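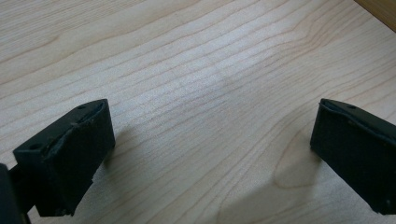 Mervin Lavoie still says we should be comparing the pads first and the grips second, and that anything I write down about the linkage before the pads are settled will have to be done over. He said it before we started and again at lunch. He may be right. I went ahead with the linkage and put the pads in as a second round, so both are in this entry and he can pick.

July
Notebook entry, Kirsten Lemieux

Purpose

Compare the two hand grips we have for the black finger units, the Cledis grip and the Eltar grip, on table work with both hands. The fingers are the same in both cases. What changes is the linkage between the hand and the jaws, and how the grip straps on. Whichever one we keep goes on the sets for the Wong bench.

Second purpose, added by Mervin: check whether worn pads cost us anything, or whether we are replacing them too early.

Setup

Grips worn as pairs, same model on both hands. No mixed pairs. We tried a mixed pair last month and all we learned was that a mixed pair is confusing.

Wearer seated at the near side of the table, which stays where it is between runs. Object is the wooden tea box with the window lid. I like it for this because it asks for several different things: holding a body still, getting under a lid edge, reaching down into a narrow column and coming back out without dragging the divider along. The wrapped packets are slippery and the small cups are stiff and round, so a grip that is good on one is often poor on the other.

Controller is the Bratex, firmware as left. Logging at the default rate. Jaw stop set the same for both grips with the gauge block, then checked again after every strap change. This matters more than I expected. Tightening the strap on the Cledis pulls the trigger bar back a little and the jaws no longer open all the way. First few takes of the morning had to be thrown out for that and they are not in any number below.

Procedure, short form:

Zero both grips, jaws fully open, hands resting at either side of the box.

Left hand steadies the box at a front corner. Right hand opens the lid.

Right hand takes one item from the column called out and sets it on the table.

Item goes back, lid closed, hands return to rest.

The caller picks the column from a shuffled card so the wearer doesn't settle into one path. I wore the grips for the first half and Mervin wore them for the second. A take is a fail if the item is dropped, if the lid falls on the jaws, or if the box moves past the pencil line we use for that. Everything else is a pass, however ugly.

Round one: linkage

154 takes kept in total, split evenly between the two grips.

Cledis: 11 fails.
Eltar: 21 fails.

The gap is wider than I thought it would be from handling them. Going through the fail notes, most of the Eltar ones are on the lid and not on the items. The Eltar linkage has a soft spot in the first part of the travel, where the trigger moves and the jaws don't do much. When you come in on a lid edge you want a small, sure closing, and with the soft spot you squeeze, nothing happens, you squeeze more, and then the jaws close faster than you meant. The lid jumps. With the Cledis the jaws follow the finger from the start.

On the packets there is not much between them. On the cups the Eltar is better if anything. It closes straighter, and a round thing stays put. The Cledis jaws toe in slightly at the end of travel and a cup can roll out forward. Mervin had two of those in a row and said something I won't write down.

Steadying the box with the left hand: both fine. The left hand hardly uses the jaws at all in this task, it mostly leans. Neither of us could tell which grip was on the left hand if we were paying attention to the right.

Comfort. The Cledis strap sits behind the knuckles and after a while my hand goes numb along the little finger side. Mervin doesn't get this. His hands are bigger. The Eltar has the better strap by a long way, and I could wear it all afternoon. If it were possible to put the Eltar strap on the Cledis body I would stop the comparison there. The slots don't line up. I have asked the shop whether a plate could be cut to carry one onto the other.

Cables: whichever grip is on, the cable wants to hang in front of the table edge and touch the forearm. Route it along the outer side of the hand and strap it at the wrist. If it is strapped too high it pulls on the grip when you reach for the far side of the table, and you see that in the log as a slow drift in the trigger reading. I spent a good part of the morning blaming the Bratex for this. Apologies to the Bratex.

Round two: pads

Used the Cledis pair only. Worn pads first, then new pads from the bag, same wearer (me), same cards in the same order.

The worn set has been in use since spring and has been through well over 2,000 open and close cycles by the controller's own counter. I stopped trusting that counter past this point because it was reset when the firmware was changed.

Result: no difference I would defend. The worn pads failed slightly more often on the shiny packets, and the new pads failed slightly more often on the lid, I think because they are thicker and the jaw doesn't fit so easily under the lip. Neither effect is big enough to act on with this number of takes. What I would say from feel is that the new pads grab, and the worn pads slide a little and then hold. For lifting something out from between two dividers I would take the sliding. You can correct the angle on the way up.

The real trouble with wear is the seam. Once the pad begins to lift from the finger along the upper rim, a corner can catch on things. Had it happen on a wrapper, the wrapper came along with the jaw after I opened it, and I counted it as a fail. Glue would probably hold it down. Mervin wants to change the whole pad as soon as the seam lifts, I want to glue once and change the second time. Written here so we stop having it out across the table.

Things to fix before the next session

The light over the table throws a bright band across the window of the box. With the lid shut, the caller can't check from above what is at the front of the columns. Either turn the box a little or move the light. I would sooner move the light, as turning the box changes the lid approach for the right hand and then these takes don't compare with the next ones.

Cables on the floor need to go along the wall side. Mervin has to step over them each time he goes to the desk.

The left grip reported two dropouts in the afternoon, both when the wrist was bent hard inward. Connector reseated. No more after that, but watch it.

Write the grip model on the take sheet, not only the pair letter. I had to work out from the strap notes which pair was B.

Approach check

Before packing up we went back to one thing from round one, which is where the left jaws come in. Mervin brings them to the front left corner of the box with the jaws closed down a bit, and I tend to come in wide open and then close. His way disturbs the box less. Slow approaches with the lid shut, right hand held open off to the side, ready to come across. I think his way should go in the written procedure, with the right hand left open on purpose so that both hands aren't closing at the same time. It also makes the logs easier to cut, as the first closing on the right is always the lid.
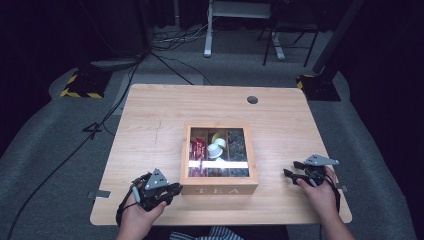

Where this leaves the choice

Cledis for the right hand, no argument from either of us. For the left hand it doesn't matter to the task, so the question is whether we want to keep two kinds of grip in stock. I say no. Mervin says the Eltar on the left would save my hand for half the work, and he is thinking of longer sessions than we have run so far. We agreed on pairs of Cledis for now, and one more try at a mixed pair once the strap plate comes back from the shop, or doesn't.

If the plate works, repeat the lid part only. No need to run the columns again.

Still open: the toe-in on the Cledis. It might be a shim. Mervin took one finger off at the end of the day to look and the mounting face has a burr on it, so it could be as simple as that, on that one unit. The other unit has not been looked at. If both have it, I'll write to the supplier.

Also open: whether the soft spot in the Eltar can be taken out with a shorter link. There is an adjusting screw, already all the way in on both of ours.

Added later, Mervin's hand: checked the second unit, no burr, still toes in. So not the burr. Pads are in the top drawer, glue is next to them, I used it once.

Contact the workshop | © Workshop notebook, all entries | Back to top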